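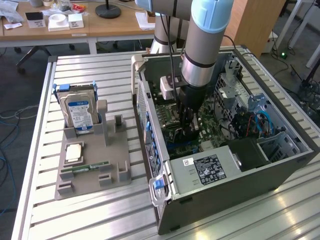

Learning Computer Assembly From Demonstrations
Project report, Chibuzor Briggs and Ngozi Ekpo
Supervisor: Babatunde Tijani
Submitted 3rd January

3. Method

We recorded 200 demonstrations with the arm guided by hand. Each one covers a single part: the memory module, the processor or the hard disk. The parts start in the gray printed fixture next to the computer case, so the start position is almost the same every time. The case lies on its side and stays open.

After checking, we kept 137 demonstrations. The others were removed because the gripper touched the case wall or the recording stopped too early. We trained one policy for each part, with the same settings.

4. Results

The memory module was the most difficult part. In 6 of the failed trials it entered the slot at one end only. We moved the fixture 2 cm closer to the case in July and trained again, but the result did not change much. We think that the policy needs a force signal for the last part of the motion. This was not tested.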